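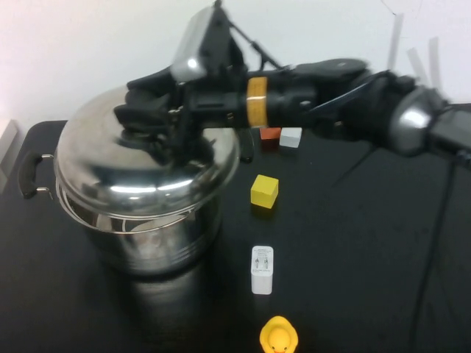
Teaching the Arm to Take the Lid Off a Pot

Lid removal is the second unit in the Grultcombe robotics class, after block stacking and before the Clestgate meet in October. Each team records its own demonstrations by driving the arm by hand, trains a policy on them, and then lets the arm try the task without a driver. This page covers the recording part, plus a short section on test runs. It assumes you have finished block stacking and can start and stop the arm safely.

The task is simple to say. The lid starts on the pot. The arm takes it by the knob, lifts it clear, and sets it on the table to the right of the pot. The run is over when the gripper has let go and backed away.

What you need

The arm with its gripper and wrist camera, already powered on and homed
The fixed camera that covers the table
The steel pot and its lid
The small objects for the layout card you were given
A driver and a second person at the laptop
Wolix open on the laptop, with your team folder selected

Leave 400 free recording slots in your team folder before you start. Wolix will stop in the middle of a run if the folder fills up, and a run that stops in the middle can't be used.

Step 1. Check both camera views

Open the two views side by side in Wolix. The fixed view should show the whole pot and enough table to the right of it to hold the lid. The wrist view should show both fingertips when the gripper is open halfway.

Polished steel is hard on cameras. The inside of the pot throws back the ceiling lights, and the lid picks up reflections of whatever is over it, including the arm. You can't get rid of this and you shouldn't try. What you can do is lock the exposure on both cameras so the brightness doesn't jump when the gripper moves in. In Wolix this is under Cameras, then Lock. Lock both. Last year a team locked only the fixed camera and had to throw out an afternoon of work.

Step 2. Set the pot

Put the pot on the left side of the table with one handle toward the left and the other toward the lid area. Keep the handle out of the path the lid will take. If the lid catches on it during the lift, turn the pot a little and start over.

Put the lid on so it seats flat. A lid that is rocking on the rim will swing when the gripper closes on the knob, and the policy will learn to chase it.

Step 3. Set out the small objects

Follow your layout card. The objects stay where they are for the whole run and the arm is not supposed to touch them. A run where the lid pushes a block is marked as a bump. Keep the bumps in a separate folder, you will want them later when you write up what went wrong.

Between runs, move the objects by small amounts. If every demonstration has the same layout the arm will do well on that layout and badly on the others, and at Clestgate you don't get to pick.

Step 4. Find the knob

Drive the gripper over the pot with the fingers open. Come down slowly, straight down if you can. Most new drivers come in at a slant from the side because that is how a person would reach for it. It works for a person. With the gripper, one finger lands on top of the knob and the other hangs in the air.

Use the fixed view to judge height and the wrist view to judge whether the knob is between the fingers. Say out loud what you are doing so the person at the laptop can write notes. "Over the knob," "coming down," "closing" is enough.

Step 5. Close and wait

Close the gripper on the knob and then wait. A pause of one second is fine. The pause gives the training data a clear point between holding and lifting, and it also tells you if the grip is bad, as the fingers will keep creeping after they should have stopped.

Our lid weighs 680 grams. That is well inside what the arm can carry, but it's a wide load on a small knob and it tilts easily. If it tilts as you start to raise it, lower it again and regrip. Don't try to save it in the air.

Step 6. Lift, cross, set down

Raise the lid straight up until its rim is above the pot rim with room to spare. Then move right. Do these as two moves. A diagonal move looks quicker, but the far side of the lid drags on the pot.

Set the lid down on clear table. Lower it until the rim touches, let the arm settle, open the fingers, and go straight up before you go anywhere else. If you pull away sideways the fingers will take the knob with them.

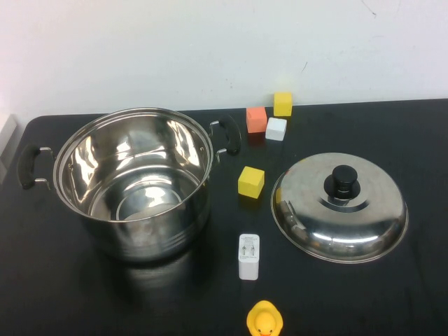 Does the lid have to land in the same spot every time?

The lid can go anywhere in the area to the right of the pot, as long as the whole rim is on the table and nothing is underneath it. A little spread in your set-down points is good for training. Judges at Clestgate check that the lid is flat and off the pot, and they don't measure where it is.

Step 7. Label the run

As soon as the gripper is clear, stop the recording and give it one of three labels: good, bump, or dropped. Do it right away. Two runs later you won't remember which one had the tilt in it.

If you aren't sure a run was good, watch it back once at normal speed. If you still aren't sure, leave it out of the training set.

Step 8. Reset and go again

Put the lid back by hand with the arm parked. Keep your hands out of the work area until the driver says "parked" and takes both hands off the controls. This is the one rule that gets a team sent home for the session.

Swap drivers every so often. Each person has habits, and a policy trained on a single driver picks up that driver's habits. Our best set last term came from four people taking turns -- it was messier to watch, and it held up better in testing.

Reading the wrist view

New teams tend to ignore the wrist view, and then wonder why the policy gets lost in the last part of the approach. The fixed camera sees the whole job but it can't see much of the knob once the gripper is over it. At that point the wrist camera is all the arm has.

Go through a few of your own recordings using only the wrist view. Look for the moment where the knob first shows up between the fingers. If it shows up late, or comes in from a different side each time, your approaches are too varied and the policy will hesitate there. Also look at what the camera sees when the arm is off to one side. It will pick up the edge of a table, a wall, a chair, whatever is near the station. 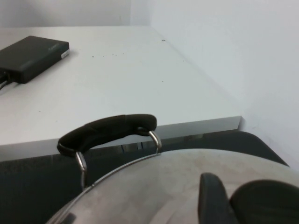

Those parts of the room end up in your training data along with everything else. If a chair is near the table while you record, leave it near the table when you test, or record some runs each way. The Avcı team had a policy that worked every morning and failed in the afternoon, and the difference was a chair that got pushed in at lunch. They fixed it by recording another batch with the chair moved around.

Pot handles cause a similar problem. A handle and a knob can look alike from close up, both being dark shapes on bright metal. If your arm goes for a handle in testing, check whether your demonstrations ever start with the gripper low and near one. Add some that do, where the driver backs up, rises, and then goes to the knob.

Training and first tests

Copy your good runs into the train folder and use the class settings without changing them. You can change things once you have a result to compare against. Training takes most of an evening on the class machine, so start it at the end of a session and put your team name on the queue sheet.

For the first test, run the arm at half speed with one person on the stop button. Do ten tries and write down where each one ended: before the knob, at the grip, during the lift, during the crossing, or at the set-down. Write that down even for tries that looked close. A team that fails mostly at the grip needs more approaches, and a team that fails at the set-down is usually letting go too early.

Stop the arm if the lid starts to tilt toward the table edge, or if the gripper presses down on the lid without closing. Pressing is worse for the arm than a drop.

Scoring at Clestgate

A full run scores 1000 points. Each bumped object takes some off, and a dropped lid ends the run with whatever you had earned to that point. There is a time limit, but it's generous and our teams have not come near it. Use the slow setting.

Bring your own layout cards for practice. The pot at the meet is a different size from ours, so if there is another pot in the supply closet, record part of your set with that one too. Sign it out on the sheet by the door and wipe it down before it goes back.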